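CHOIR AND MUSIC NEWS — MARCH

Quick one this month, typing between rehearsals.

The Record Is Coming

Yes it's really happening. After two years of people asking at the door, the Thursday-night crowd (you know who you are, altos) and the band are putting out a live gospel record. Working title is Clultano, after the hill town where Lutfa wrote the first song. Title might change. Lutfa says it won't.

Nine songs. Six of them new, the rest are hymns you've been singing since you were small, with new arrangements by Remedios Cabrera. If you were at the harvest service you already heard her "Abide With Me" — slower than you expect, then the key change and the whole room up on its feet. That one opens the second half.

Lutfa Pathirana leads on most of it. Remedios takes two, plus the piano throughout. Backing vocals by all of us, so no hiding. Mixing is being done over at Rathnayake, same people who did the Easter single, and they were patient with us then so let's be on time for them now.

Recording Night

We record at Dostholm Hall, all in one evening, with an audience. No overdubs if we can help it. Lutfa wants the coughs and the amens left in. Doors 6:30, first song at 7, and please please be in your seat before then as the doors get shut once tape is rolling. Phones off, not on silent. Off. The buzzing gets into the piano mics.

Seats: 175 and that includes the balcony. Some are already promised to family of the choir. Free, but you need a ticket, get them from Remedios after service or leave your name on the sheet by the coffee. There'll be a bucket for the recording costs. Give what you can, or don't, come anyway.

Parking is bad at Dostholm. Share cars. The 7 bus stops at the corner and the last one back leaves after we finish, or should do.

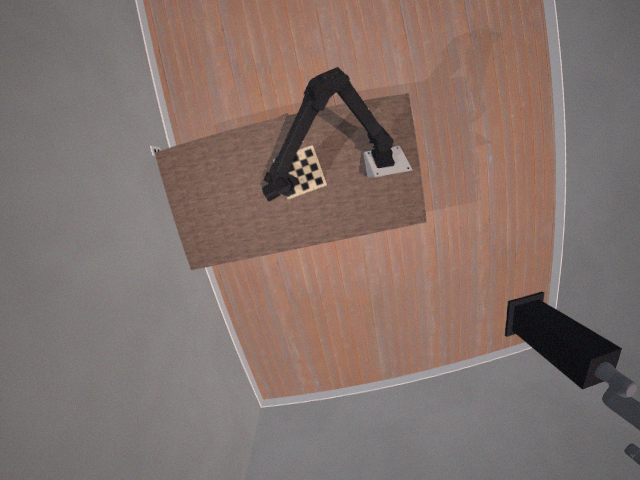

Rehearsals From Now Until Then

Choir: usual night, 7 sharp, but we go until 9:30 now. Bring water and a pencil. Sopranos, the new page four replaces the old page four, throw the old one out. Several of you were still singing the old ending last week and I could hear it from the back.

Band: separate call, Lutfa has texted everyone. If you didn't get a text tell her, she has some wrong numbers. Zulik are lending us the second keyboard and a pair of monitors, many thanks to them. The keyboard goes back the morning after so somebody with a van, please speak up.

Tenors we are still short. If you sang with us at Christmas and drifted off, come back, no questions. You don't have to read music, Remedios will send you your part sung slowly, and then sung again at the right speed.

What To Wear

Dark colors, no robes this time. Soft shoes. The heels on that stage were very loud on the Easter single, you can hear someone walk off during the last chorus and we never did find out who.

Lyrics

A few people asked for the words to "Morning At The Gate" in large print. Done, on the table by the door. Second verse has a typo, it should say "wait" not "wiat", fix it in pen. The bridge repeats four times or untill Lutfa lifts her hand, so watch her and not your sheet.

Copies

CDs and download cards both. No price yet. If you want to be on the list for the first batch put a C next to your name on the sign up sheet, or a D for download. Both is fine, write CD. No wait that's confusing. Write "both".

Next issue will have the song order, if we have one by then. Prayers for Lutfa's voice please — she has had that cold since February.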